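Entretenir une table en bois clair 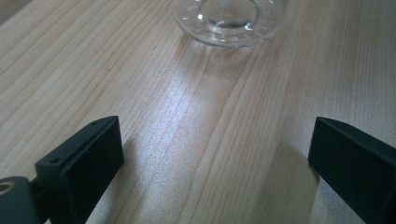

Bois clair et objet en verre : le veinage se voit mieux sous une lumière rasante.

Les tables de la salle commune ont été poncées puis huilées en avril. Pour qu'elles tiennent jusqu'à la prochaine campagne, merci de suivre ces consignes.

Essuyez le plateau avec un chiffon à peine humide, dans le sens du fil. Pas d'éponge abrasive ni de produit pour vitres. Les verres, vases et coupelles laissent des ronds quand le dessous est mouillé – un coup de torchon avant de les poser suffit. Les sous-verres en liège sont dans le tiroir du buffet, il y en a 43.

Une auréole blanche part souvent avec un peu d'huile, laissée 2 heures puis essuyée. Si la marque est noire, n'insistez pas et prévenez Josiane Chevalier.

Un atelier d'entretien a lieu le 21 juillet 2023 dans la salle Purkley, animé par Michalis Drakos. Il reste 13 places. Comptez environ 85 minutes, chiffons fournis. Inscription à l'accueil.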